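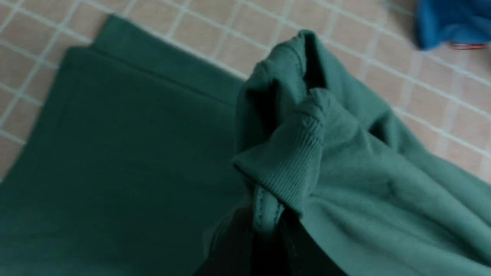

Fiction
by our Ristville correspondent
Filed under: Prumis, the May issue

The Green One

By the Monday of the second week the arms had learned to be afraid of the green sweatshirt, or I had learned to be afraid on their behalf.

My job at the Bautista Laundry was to stand beside them with a clipboard. I had folded in that building for years and was considered good at it, so when the arms arrived from Skakidura it was felt that I should be the one to mark them. There was a form. It had a column for Grasp, a column for Fold and a column for Remarks, and head office had asked me to stop using Remarks.

The left arm took its time. The right arm was keener and tended to go in first, like a man at a buffet. It would come down on the corner of a garment, pinch, lift a small fold of it into the air and then stop, holding it there, while the whole business was considered somewhere inside a grey box under the bench. I used to hold my breath. You would too, if you had watched a corner go up as often as I had and seen what could become of it on the way over.

"Is it thinking?" my sister asked, the one time she came to pick me up and got as far as the door.

"It's deciding which bit is the sleeve."

"It's the bit with the hole at the end."

I wrote that down under Remarks.

The contract said 300 pieces a shift. I could do that before lunch with the radio on. The arms, on their best day, did 66, and I include a tea towel which I believe folded itself. Head office said the number didn't matter yet, as the arms didn't tire, and could go on through the night when I was in bed. This was true. I came in one morning at six and found they had gone on through the night with the same pillowcase.

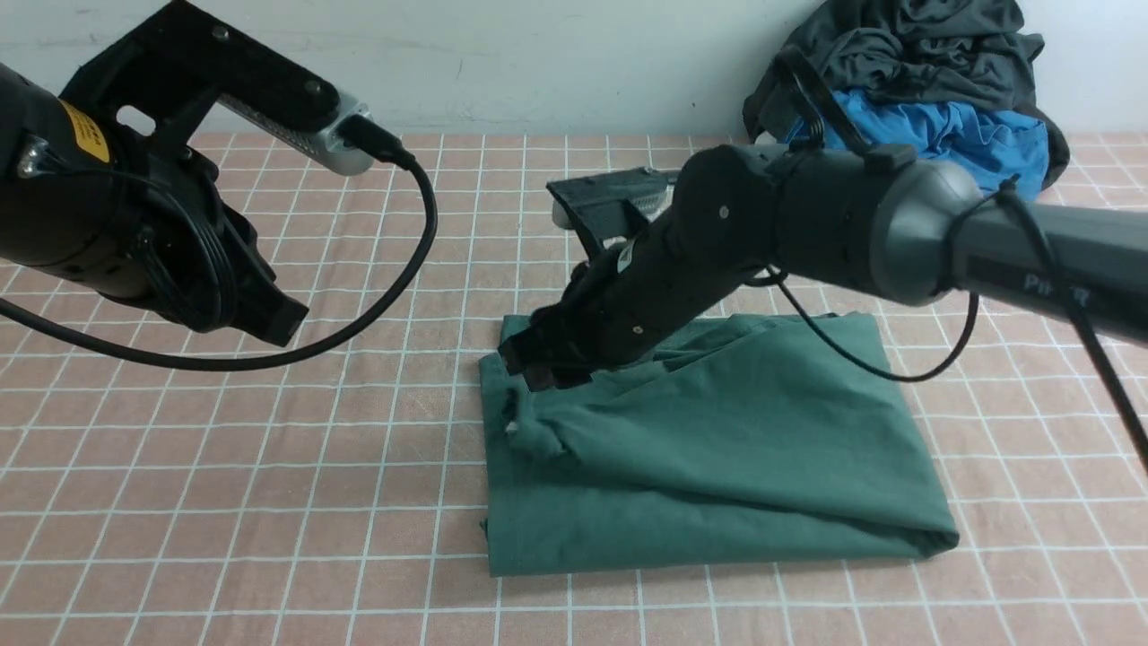 What got me was how polite they were. They never snatched. When I was taught to fold, the woman teaching me slapped a shirt down so hard it gave up, and I have done it that way ever since, chin, chest, sleeves, over and done. The arms approached a shirt as though it might have had bad news. They would lift a corner, bring it a little way across, put it down slightly to one side of where it wanted to be, and back off. Then the corner would creep. Cloth does that. You can't tell it anything.

I found myself helping. It was against the rules, and the form had a box for it (Human Contact, tick if any), but if the cloth was nearly there and only wanted a tug, I tugged. By Thursday I was smoothing things out before the arms got to them. By Friday I was giving them the easy ones. The success rate shot up and a man rang from Skakidura to congratulate the software.

The green one stayed at the bottom of the basket. It had come in with a hotel order and didn't belong to the hotel. It had thick ribbed cuffs that rolled over on themselves, and whatever you did to the body of it, the arms of it came out sideways. The machine had tried it 2 times and both times ended up with something like a sleeping cat.

Then they sent an email saying the trial would be extended to 500 pieces, unassisted, and would I please confirm that all figures so far had been unassisted. I read it standing up. I went and made a tea and read it again.
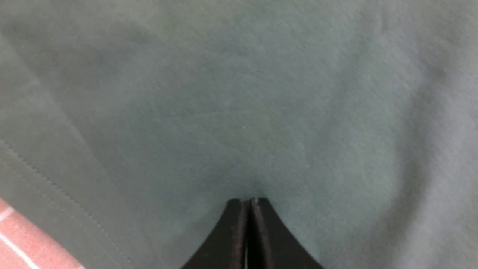
So I stayed late, put the green one on the table, and sat on my hands. I mean that as a plain fact, I sat on them, on the stool by the press.

The first go slid off to the left. The second got one half over the other and then the fingers, letting go, took the hem back up with them. I said a word. The third went on so long that the street lights came on outside and I had time to think about my knees, my pension, and how many shirts a person handles in a working life without once looking at the stitching.

On the fourth it lifted the corner, carried it over and set it down. The edges didn't meet. One sleeve stuck out a good inch and the collar was wherever collars go. My old teacher would have had it back across the room.

I got the form out. Under Grasp I wrote yes. Under Fold I wrote yes, then crossed it out, then wrote it again a bit smaller. I left the box for Human Contact empty and went back up the page to the week before, and started putting in the ticks I owed.

It took me until past nine. When I looked up, the right arm had hold of the corner again.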